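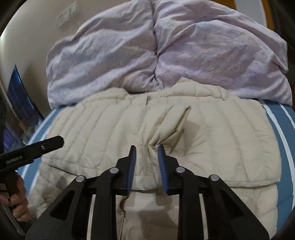 Orkley Clothing Library started with a rack of kids' snow gear in Marlina Pillai's hallway and a notebook hanging off the doorknob. You wrote down what you took, you crossed it out when you brought it back, and if the zip died while you had it, Marlina's aunt would show you how to put in a new one (whether you wanted to learn or not!). We've moved out of the hallway since then, but the notebook is still going and it's still how we lend.

We're now in the old shoe shop on Madesley Road, with 14 rails, a cutting table and two sewing machines that we love very much. Members borrow coats, suits, school concert outfits, maternity clothes, hiking layers and the odd wedding outfit. Adult membership is $11 a month, kids' clothes are free to borrow, and you can keep things for a whole season if that's what you need.

## Who we are

Marlina looks after the collection and has an amazing memory for sizes. Sugeng Tjoa runs the mending bench. He was a tailor before he joined us and he gets very excited about a good lining, so ask him about pockets only if you've got the afternoon free. Syafiqah Lubis does the bookings and the newsletter, and she's the one who'll answer when you email at a strange hour. Gladys Lema teaches our beginner classes — hems, buttons, darning, and a cheerful session called Your Zip and You that fills up every time.

## Coat season

October is our favourite month. The big coats come down from the loft, everybody turns up at once, and the shop smells like cedar and wet umbrellas. Puffer jackets go out fastest, followed by wool coats in dark colours. If you're after a particular size, put your name in the notebook early and we'll hold one for you until closing the next day.

We wash down and synthetic jackets ourselves, on a gentle cycle with very little soap, then dry them low and slow with a couple of clean tennis balls in the drum. Please don't iron them. Small tears are fine, just tell us, and leave the tape off if you can (it makes such a sticky mess for the needle).

## Giving us clothes

We'd love your clean, wearable things, and also some of the less wearable ones. Missing buttons, dropped hems and worn elbows all go to the mending bench and often end up as class projects. We can't take underwear, helmets or anything with mould. Anything we can't lend goes to Tuhumury, the quilting group upstairs, who'll happily turn a shirt with no collar into something far nicer.

## Comby

Comby is our travelling rail. It goes out to schools and seniors' residences in the back of Syafiqah's car, folded flat, with two suitcases of clothes chosen for whoever we're visiting. If you'd like Comby to come to you, send us a note with your address, the sizes you need and whether there are stairs.

## Come by

We're at 2087 Madesley Road, beside the bakery, and the door sticks a bit so give it a good push. New members need one piece of ID and a phone number. The kettle's at the back and the button jar is on the windowsill — help yourself to both.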